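Ticket 3794 - Closet rod / clip hangers, fitting area, Stindstead shop
Status: open, waiting on parts

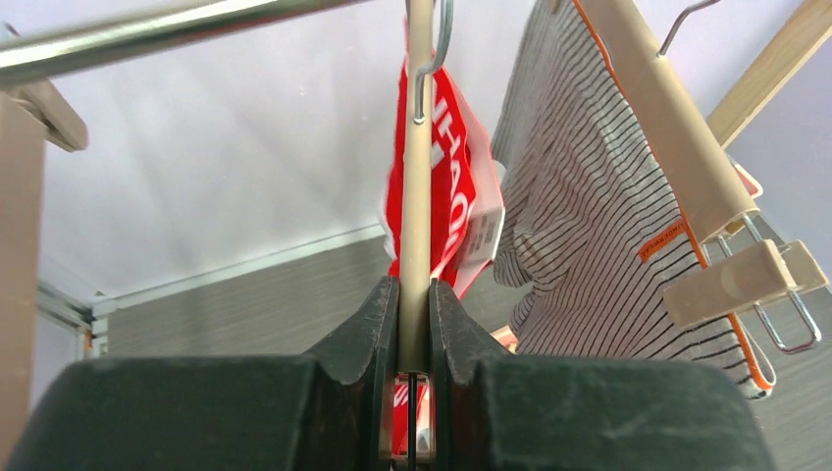
Rod, wire hook over it, red piece behind, striped one on the clip hanger.

Opened by: Shagufta Talpur
Problem: clip hangers won't stay put. Skirts and the striped stuff slide toward the low end and bunch up, customers pull one thing and three come with it. Also clips leaving dents in soft knits. Had two returns over the dents in June.

Romana Kolář, July 15, 2018
Went over before opening. Rod is smooth so any tilt at all and the hooks travel. Put a level on it, left end low. Not by much, but enough. Tightened both brackets, left one took almost a full turn. Rehung half the stock. Will see.

Shagufta
Better till lunch then same again. Left end. Also the red ones are the worst, they are slippery and they bunch up, and the tags get caught in whatever is next to them. Pulled two tags off by accident, need reprints pls.

Romana
Reprints sent to the back office printer. Which bracket is it, wall side or window side?

Shagufta
Window side. Screw turns and turns, doesnt bite.

Romana
OK so stripped. Dont keep turning it. Take the heavy coats off that end for now, light stuff only.

Vlastimil Jurčo
Had this at Stovlow last year. Wall plug was too short for the plaster. Longer plug + new screw, 20 minutes, been fine since. For the sliding we put rubber rings on the rod, one every hand width or so. Ugly but works. You can get the grooved rod from Procházka instead but it costs more and the hooks scrape.

Romana
Will do rings. Ordered 53 from Triten, order no. 1060. Plugs in same box.

Re the dents: the wood clips are fine, it's how they go on. Clip the waistband or the seam, not the open fabric. Fold a bit of tissue in if it's a knit. Striped tops shoudl not be on clip hangers at all if they have shoulders, use plain ones.

Shagufta
We're out of plain ones. Counted 71 on the floor and all in use. Clips are all thats left in the stock room.

Perihan Avcı
I have a box of plain wood ones here, can bring them when I do the transfer run. Are the white/black stripes w/ the orange trim still going on the front rail? Planogram says side.

Shagufta
Side. But side rail is the one thats broken, so front for now.

Romana
Fine, leave on front. Note for whoever does the plugs: take everything off the rail first, last time it was done loaded and the plaster went.

Waiting on: Triten box, hangers from Perihan.
Assigned: Vlastimil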